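From: Rocío Tello
To: Trimbridge allotments list
Subject: Re: [plots] Strawberry runners and the September order

On the matter of runners, Deividas Laur wrote:

> I have lifted the old strawberry bed on plot 9 and there are
> more runners than I can use. Are they worth keeping, or should
> we all buy in new plants with the group order? Mine cropped
> badly this year and the leaves looked crinkled by the end of
> June. Also, does anyone know if the straw from Gavgate is
> still being delivered to the top gate?
>
> Deividas

I would not pass those runners on. Crinkled leaves and a poor crop together usually mean virus, and the young plants will have it too. Burn the old ones or put them in the council bin, and don't use that ground for strawberries again for at least three years. Beans or onions will do fine there.

If you want runners from a clean bed, Kwan-ho has offered his. Peg them into small pots, leave them joined to the parent until they have rooted, then cut them free. Mine took nearly a month last year, in a dry spell. 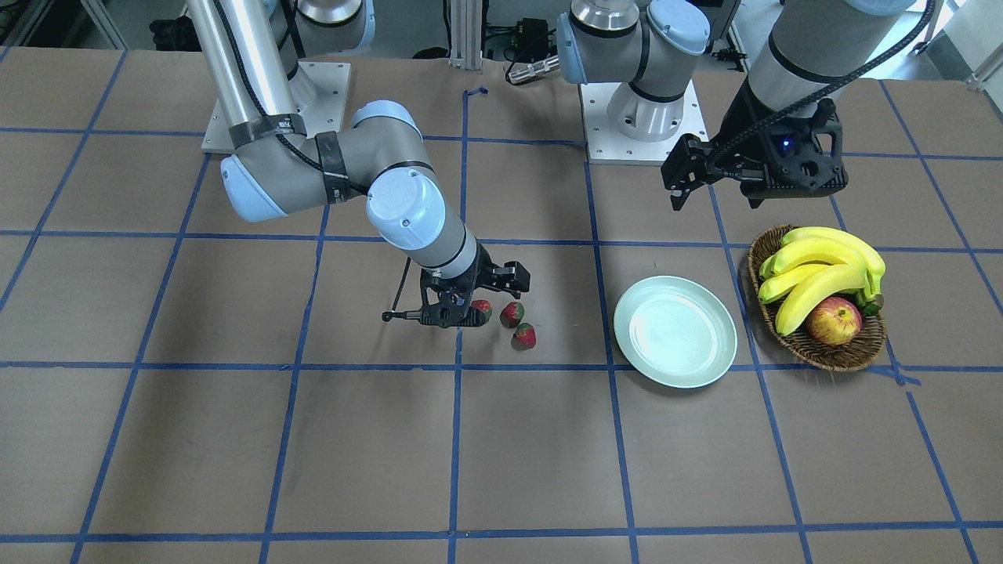
For the group order, the nursery at Sevivden wants names by the end of the month. Bare-root plants come in bundles and they will not split them, so please pair up with a neighbour if you only need a few. Maribeth and I are sharing one already. Say whether you want early or late varieties – last time half the replies left that off and I had to write round again.

Plant with the crown level with the soil. Too deep and it rots, too high and it dries out. Water them in and keep the slugs off.

The straw does still come to the top gate, but the code on the padlock has changed. Ring me for it, I don't want to put it on the list. Takeshi has the spare netting in his shed if anyone is short.

Rocío
Plot 3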